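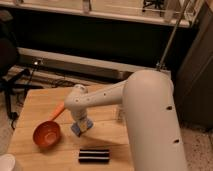 Wanted: people who doubt their sleep tracker

Posted by the Iltley Sleep Survey
2 min read

Your watch says you slept badly. Did you? We are looking for 600 adults in and near Iltley who will keep a plain paper diary of their nights and let us set it beside whatever their tracker claims.

We have read a good many adverts that promise a "sleep score" you can trust. We have yet to see one that says what the score is made of. Perhaps the scores are fine. We would like to check before anyone else is told to go to bed earlier by their own wrist.

A first run in January drew 642 replies, which sounds grand until you learn how many of those people never filled in a page. Please apply only if you will keep at it for the full 20 nights.

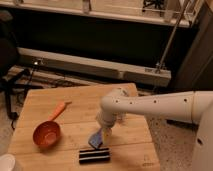 TRESTON, March 2026. Places are now open for the second run. You should be over 18, own a tracker of any make and have worn it for at least 2 months. Night workers are welcome, and so are parents of small babies, who tend to be left out of this kind of thing.

What you get: a printed copy of your results and your bus fare to Treston for one short meeting. There is no prize draw. We won't be telling you how to sleep better, as we don't know.

What we don't want: your weight, your diet or your views on blue light. Anyone selling mattresses, pillows or sprays need not write in.

To apply, send a postcard or email with your name, age and usual bedtime to the Geum Room, Brirneck House, Treston. Forms go out in the order we hear from you.

Contact us | © Iltley Sleep Survey | Back to top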